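Fanlow Word List, second version

Fanlow is a list of 756 everyday words for people who learn to read late. Each word has a short meaning and one sentence of use. Flor Ticona wrote the sentences and Seon-mi Yoon checked the spelling.

The words are in one text file, one word on each line, with tabs between the parts. In the first version the tabs were sometimes spaces, please do not mix the two files.

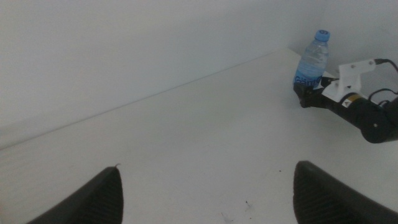

Sentences were kept short, with 8 words at most. Many of them speak of things at home, so the learner can point and say the word. For "wall" we have "The wall behind the table is pale," and a plain pale wall with a white table in front is enough to practice it. The words "corner" and "edge" can be practiced at the same place.

Known problems: 2 words appear twice with different meanings ("light" and "kind"). The sentences for food words are not yet checked.

Last change: 12 Mar 2022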